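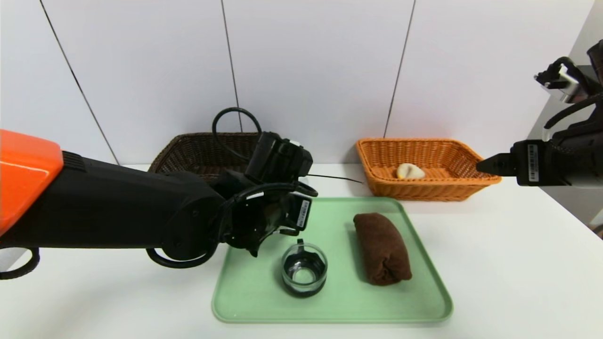
Ticket 3887
Status: Reopened by customer
Product: Pridberg countertop proofing box
Subject: Still running cold, and I don't buy the flour explanation

Reopening this. The last reply from Flindton support told me my dough was slow because of "seasonal variation in flour." I've used the same Rasgate bread flour since last November and it rises fine on top of my fridge. It only stalls in your box.

What I tried since the ticket was closed:

Reset to factory settings, as told. Display came back on at 62 F and climbed to the set point within minutes. That seems awfully quick for a box this size. I suspect the display shows what I asked for and not what the sensor reads.

Put my own oven thermometer on the rack. It never got near the set point with the door shut. Support says home thermometers "can't be relied on." Fine, but I tried a second one and the two agree with each other.

Moved the box away from the window. No change.
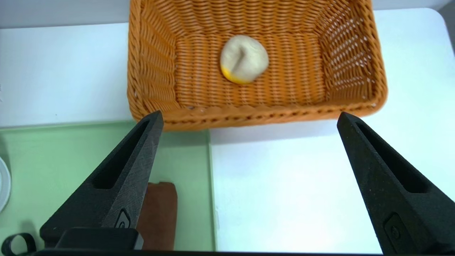 Left a batch of Tăng milk buns in on Monday, lid off the water tray, as your guide suggests. The guide promises doubled dough in up to 2 hours. Mine had barely moved by bedtime.

Unplugged it for 36 hours to "let the board clear." I don't know what that was supposed to do, and the next batch was just as slow.

Agent note, 4:15 p.m.: Customer advised to install the latest firmware and retest.

Customer reply: Installed. The menu font is different. The temperature isn't. Please tell me whether anyone has checked the sensor on this model, or send the return label. I'm not running another reset first.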